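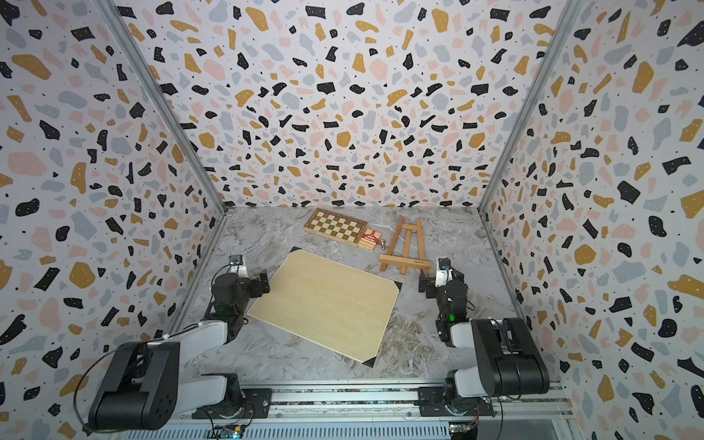 ### 3.2 Materials and surface patterns

Participants in the sorting study were asked to judge where one object ended and the next began on a busy background. The background mattered as much as the objects. We chose a terrazzo print for the walls and a marble pattern for the floor, both of which are common in the small apartments surveyed in Wotau and Tudell. In the survey, 433 households kept their games and craft supplies in the same room, usually on one shelf or in one cabinet.

The object set was drawn from that survey. It includes a folding chessboard, a small card box, a thin plywood board, and a small wooden easel. All but the card box are largely of wood, and they differ mainly in tone and in surface. The plywood is pale and nearly plain. The chessboard has strong contrast of its own — light and darker squares inside a wooden border — and was expected to be the easiest item to find. The easel is the opposite case, being mostly gaps, with the floor pattern showing between its bars.

Boards were set at an angle to the walls in 45 of the layouts. Earlier work with the Dreseck set used only square layouts, which let viewers rely on parallel edges. Figure 3 gives one of the angled layouts.

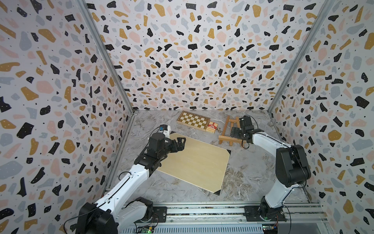 **Figure 3.** Angled layout with plywood board, easel, folding chessboard, and small red box on the marble-pattern floor.

Across all layouts we collected 3786 outlines, drawn by hand on a tablet. Outlines of the plywood board were the most consistent. Its long straight edges stand out against the swirling veins of the floor, and the black corner pieces gave viewers a fixed point to start from. A common error was to treat a corner piece as a separate object, which we scored as a split.

The easel produced the widest spread. Some viewers traced the outer shape only, while others followed each crossbar. We kept both kinds and coded them separately, following the scheme in Assunção. The card box was small but seldom missed — its red color does not occur in the wall print, where the chips are black, mustard, pink, and gray. Section 3.3 describes how partial outlines were handled.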